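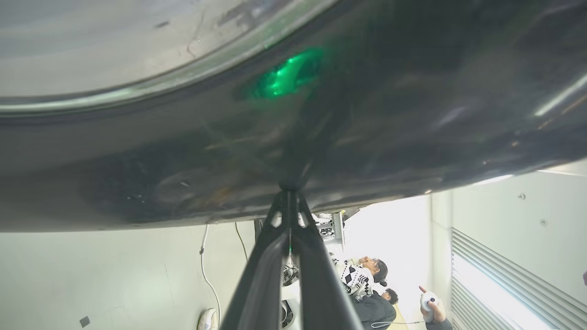 Flasevlow gripper arm: six months on a packing bench

We pack spare parts for coffee machines at a small warehouse in Skellcombe. The Flasevlow went in at the end of June and this review covers the time up to December. I run the afternoon shift, so I see it at its busiest.

The job we gave it is dull. It takes a part from the tray, turns it to the label printer and sets it in a carton. On a good shift it does 800 parts. Two people on the same bench used to do 500 between them, with sore wrists by the end.

Setup took longer than the sales sheet said. Teaching it a new part means moving the arm by hand to each position and saving it on the tablet. Simple shapes go quickly. Anything smooth and curved took us several tries, and we still send the big boiler covers down the manual line.

The soft finger pads wear out. We change them every 3000 picks, and the spare set costs more than it should. The Cabello we had on trial before this one used cheaper pads, but it dropped more parts and its tablet froze twice a shift.

What changed for the crew: no one lost hours, though the work is different. The two packers now load trays, check labels and clear faults. One likes it. The other says the day drags more now and would like to go back to packing, and we swap them with the returns desk every few hours to break it up. Fault calls were a sore point early on, because the arm would stop and whoever was nearest got the blame. We now write the fault code on a sheet by the bench and leave it there. Code 606 (part not found) is most of the list, and it usually means the tray was put in crooked.

Noise is low. The stop button is easy to reach from either side. The manual is poor, and the section on the Mandari label printer is for an older model.

I would buy it again for small parts with flat sides. For a mixed line like our returns, I would wait.

Four out of five.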